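Search tickets Enter keyword or ticket number Go

Ticket 524: Numbers on the club jerseys creasing and lifting at the edges
Status: open, last updated November

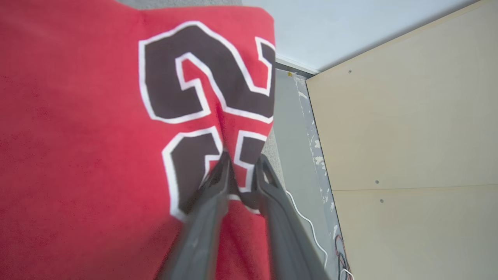
Hi all, me again with the kit. I look after the washing for our little basketball club (a whole season of it now, heaven help my airing cupboard) and I've got a problem with the printed numbers that I can't get to the bottom of. The shirts are the red ones from the Parkeden range, bought through your shop, order 359 if that helps you look them up. The fabric is fine. It's lovely and soft, it's kept its colour and it doesn't shrink. It's the numbers that are driving me up the wall!

What happens is that after a wash the print gets a hard crease across it, usually on whichever number has ended up folded in on itself, and once the crease is there it stays. On the worst couple of shirts the white border has started to lift where the crease meets it. You can get a fingernail under it, which I know I shouldn't do, but I did.

What I've tried so far, in the order I tried it:

First go. Washed them at 30 inside out, normal spin, ordinary powder, no softener. Hung them on the airer by the hem. Creases in the print on most of them, and the ones at the bottom of the drum were the worst.

Second go. Same again but with the spin turned right down. Better! They came out dripping and I had to put towels under the airer, but there were far fewer creases. The lifting hadn't got any worse either, as far as I could tell.

Third go. I got cocky and put the spin back up, but with half the load, thinking it might just be overcrowding. No good, creases were back. So I'm fairly sure it's the spin doing it and the size of the load doesn't make much odds.

Then I had a go at getting the old creases out. I laid one flat on the ironing board, inside out, with a tea towel over it and the iron on its coolest setting. It took the crease out of the fabric beautifully and did nothing at all for the print. I turned the iron up a notch and the tea towel started to stick, so I stopped there. There's a faint weave pattern on that number now. You'd have to be looking for it, but I know it's there.

Folding is the other thing. I'd been folding them in quarters, which puts a fold smack through the middle of the number, and they sit in the kit bag like that between games. I've swapped to rolling them from the bottom up with the number on the outside. It takes up more room in the bag and the zip is a bit of a fight, but the newer shirts are coming out nice and smooth, so I'll stick with it.

UPDATE, same evening: somebody on the Drenach board suggested a warm (not hot) hairdryer on the back of the print and then a heavy book on top while it cools. I tried it on the tea towel shirt, seeing as that one was spoiled already, with baking paper either side and the big atlas on it for 2 hours. The crease has gone down by around half. I'm quite pleased with that! The lifted bit of border hasn't stuck back down, though.

So my questions, please:

Is there a glue that's safe for the lifted edges? I've got a tube of Hodum fabric adhesive in the drawer but it says nothing on the packet about printed numbers, and I don't want to end up with a yellow line round everything.

Does the print need pressing again with a proper heat press, and is that something you do in the workshop or do I find somebody local?

And if I order more shirts, can I have them with the numbers done a different way, stitched on perhaps? I'd pay a bit extra not to go through all this again.

Leaving this open for now. I'm doing the next wash on the low spin and I'll post how they come out.

Contact the help desk | © Parkeden Teamwear | Back to top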